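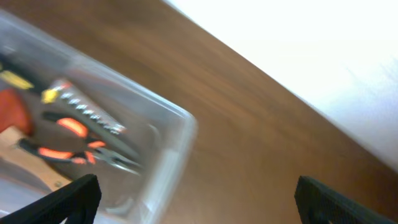 A reader wrote in after my last column to say that if a kettle costs less than the repair, only a fool would pay for the repair. The reader had been quoted 20 pounds to fix one that cost 18 new, and wanted to know what I would have done.

I would have bought the new kettle. I have done it twice. I still think the reader is wrong about the larger point, and I want to set out why.

The sum being done at the shop counter leaves most of the costs off. The price of a new kettle does not include the council lorry that takes the old one away, or the site where it is sorted, or the people paid to sort it. We pay for those through a different bill at a different time of year, and we never see the two side by side. In Pravness, where I live, the council put out its waste figures in September. It handled 698 tonnes of small electrical goods last year. The report has a page on how this was collected and a page on where it went. It has one line on repair, which says that repair is encouraged.

Encouraged by what? The last repair shop in town was Simier, on the hill behind the station. It did toasters, lamps, vacuum cleaners and the odd sewing machine. It closed when the lease came up, and the unit now sells phone cases. The nearest place that will look at a vacuum cleaner is a bus ride away and opens three mornings a week. People are not lazy for skipping that. They have jobs.

The makers have a part in this too. I own a Filik hand mixer that stopped working in the spring. The fault was a worn switch, a small thing that should cost next to nothing. The case is held shut with a screw head I had never seen before, and Filik does not sell the switch. It sells the whole motor unit, with the switch already fitted, for 2 pounds less than a new mixer. I don't think that price was set by accident.

My grandmother's mixer, a Þorgeirsson, came with a folded sheet showing every part and its number. You could write off for any of them. It was heavy and loud and it cost her a good deal of money at the time, and I accept that most people today would not pay the same. But the folded sheet cost the firm very little. That part could come back tomorrow.

So what should be done? I would start with screws. Any household appliance should open with an ordinary screwdriver, and the parts that wear out should be sold on their own for as long as the model is in the shops and ten years after.

Then I would look at rents. Pravness has empty council units on the market square, and has had for years. A repairer could have one at 300 pounds a month. The council would lose some income it isn't getting now anyway, and it might have fewer tonnes to cart about – I would like to see someone there work out that figure, as they have worked out all the others.

As for the kettle, I don't blame anyone who buys the new one. The mixer is still in my cupboard. I have since found the right screwdriver, but not the switch.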